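4. Recording a pick-and-place set with the hand-held gripper

This section covers one full recording set, from putting on the camera strap to copying the files. Read Section 3 (charging and pairing) first. A set takes two students: a demonstrator, who wears the camera and holds the gripper, and a logger, who runs the Plimasard recorder on the club laptop.

4.1 Before you start

1. Check the sign-up sheet. The Monday slot belongs to the competition team through May.
2. Take one gripper from the shelf and write its tag number in the log.
3. Squeeze the handle fully and let go. Both fingers should close evenly and spring back. If one lags, put the gripper in the repair bin and take the other one.
4. Look at the printed markers on the two cubes. They must be clean, flat and fully stuck down at the corners. Wipe them with a dry cloth only.
5. Clear at least 400 MB on the recorder card for each set. The recorder will not warn you when the card is nearly full.

CAUTION: Do not peel, trim or swap the markers. Each one has its own pattern, and the tracking software expects a particular pattern on a particular side. A swapped pair will still record, but every file in the set will be useless.

4.2 Fitting the camera

1. Put on the head strap and tighten it until the camera does not shift when you nod.
2. Tilt the camera down until the logger can see both cubes in the preview with your arms held out in front of you.
3. Tie back long hair and roll sleeves above the elbow if they hang loose.
4. Stand still for the count in the Plimasard window. The status line changes from SEARCH to LOCK.

Note: If the status line stays on SEARCH, see 4.5.

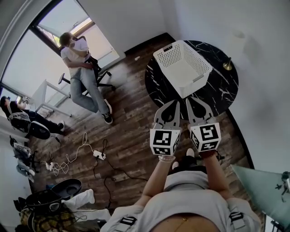

4.3 Recording a pick

The order of moves is the same for every object on the list, and the training script (Nullside, see Section 6) depends on it. The demonstrator approaches from the near side of the table with the fingers open and pointing down, then stops short of the object until the logger says "go." For the basket task, put the white perforated basket toward the near edge of the tabletop, so the gripper can reach it without you leaning in. Keep both hands on the gripper the whole time. Work through the steps below without talking, apart from the logger's calls.

1. Logger: press Record and say "go."
2. Demonstrator: move the gripper in at a slow, steady speed.
3. Close the fingers on the object and hold for 2 seconds.
4. Lift straight up by a hand's width.
5. Move to the drop position and set the object down.
6. Open the fingers, back away and return to the start position.
7. Logger: say "stop," press Stop and mark the take Good or Bad.

Record 9 takes for each object. Bad takes do not count toward this number, but keep them – the club uses them to test the grasp checker.

CAUTION: The camera wearer has a poor view of the floor. Walk your path once before recording and push cables and power strips away from it. The logger should call "cable" if the demonstrator drifts off the path.

4.4 Saving the set

1. Stop the recorder before you remove the card.
2. Copy the set to the Bunting drive, in the folder with your team name.
3. Open the first and last takes and check that they play to the end.
4. Fill in the log: gripper tag, object, both names, number of Bad takes.
5. Put the gripper back with its fingers open. Storing it closed wears out the spring.

4.5 If something goes wrong

Status stays on SEARCH: Check that your hands are not covering a cube. If the light from a window falls directly on the markers, turn so that it comes from the side.

Error 314: The recorder lost the markers for too long during a take. Mark the take Bad and slow down on the lift.

Fingers slip on the object: Grip it at a thicker part. Do not add tape or rubber to the fingers, as this changes their shape for the Skillitz entry rules.

Preview is frozen: Close the preview window only. The recording is not affected.

For anything else, leave a note in the log and tell Chaminda Abeysekara before the next set.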